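The Second Verse

Wanda had the second verse in her coat pocket and no idea who was going to sing it.

Ten past four. The ferry from Plindanholm was in, she could hear it grumbling at the quay, and no sign of Ketill. Three songs to record by Thursday, one voice short. The label wanted a duet. One singer from here, one from there, two languages, big chorus. Lovely on paper.

"He'll be on the next one," Hubert said, not looking up from the desk.

"There isn't a next one."

"Then he's on this one."

She went out to look. Gulls, bikes, a man with a crate of leeks. Then Ketill Kirkegaard, at last, walking as if he had all week, carrying a guitar with no case in the rain. His last single had sold 300 copies. Hers had sold less, but she didn't tell people.

"You're Wanda," he said.

"You're late."

"I wrote a new bit. On the boat."

God help us, she thought.

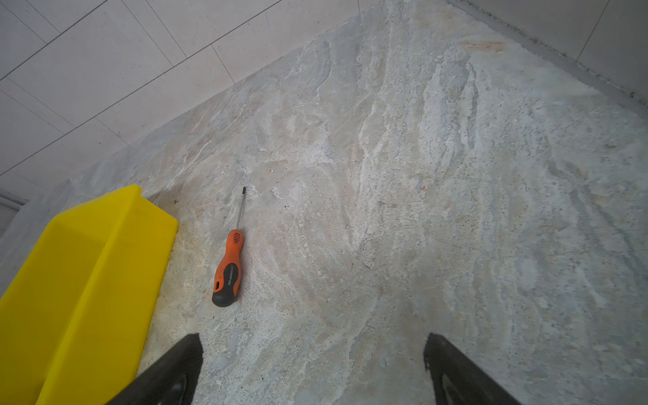 Screwdriver on the stone floor.

Inside, kettle on, wet jumper over the radiator. He played the new bit. It was slow. Inel, the girl in the song, no longer waited at the window, she'd gone and got the tram. Wanda hated it for a whole verse. Then the chord dropped under the word home and she found she was holding the edge of the piano.

Hubert had stopped typing.

"Again," she said.

He did it again. She came in underneath, a third down, making up the words becuase there weren't any yet. Polish, mostly. Something about her gran's kitchen and the Adamczyk bakery, shut for years now. He didn't understand a word. Grinned all the way through it.

The phone went. Hanna Sobczak, from the label. Wanted to know about the video, the dancers, was the tempo still fast, it had to be fast, Pantelis Rallis had already booked a choreographer in Lornholm.

"It's slower," said Wanda.

"How much slower?"

She looked at Hubert. He held up the click track. 70.

Silence on the line. A long one.

"Send me it tonight," Hanna said. "Rough. Dont tidy it."
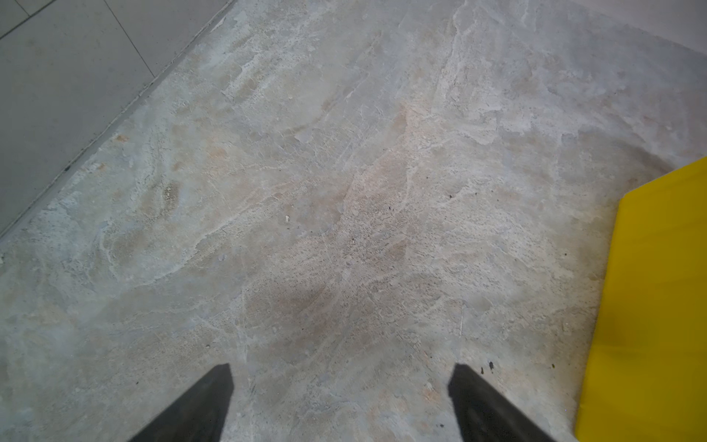
Who sings the first line of the duet?
Ketill sings it, and Wanda joins him at the chorus.

They did it in 2 takes. On the first one Ketill laughed in the middle eight and on the second he nearly did. Hubert kept the first. Dark outside by then, last ferry long gone, and Ketill asking was there a sofa anywhere.

"There's a sofa," said Wanda. "It's horrible."

He was already picking at the intro again, a bit faster this time. She told him to stop it.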